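4.2 Barrer en un trastero de verdad

Confieso que a esta tarea le tenía ganas. Doblar toallas sobre una mesa despejada ya lo hace medio laboratorio, pero barrer es otra historia: hacen falta las dos manos, una herramienta larga que se tuerce y otra que tiene que quedarse quieta en el suelo. Con la plataforma Bresik, de dos brazos, grabamos 1,632 intentos teleoperados y luego entrenamos la misma política que en la sección anterior (¡sin tocar ni un parámetro!).

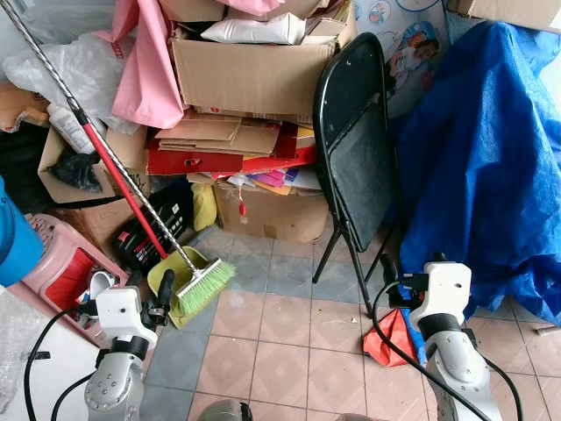
Figura 4. Vista desde la cabeza de Bresik en la tarea de barrido: escoba, recogedor y restos pequeños sobre las baldosas.

Fijaos en lo que rodea a la escoba de la Figura 4: cajas de cartón, una silla plegada, una lona azul. Arsalan Awan insistió en no ordenar nada antes de evaluar, y tenía razón. En el suelo limpio de Farstead llegamos a 85 barridos completos de cada cien; en el trastero, el fallo más repetido fue agarrar mal el mango, y casi siempre arrastraba al resto de la secuencia. ¿Puede ya una máquina barrer en casa? Yo diría que a ratos, y con alguien cerca. El recogedor nos sigue dando guerra y volvemos a él en la sección 5.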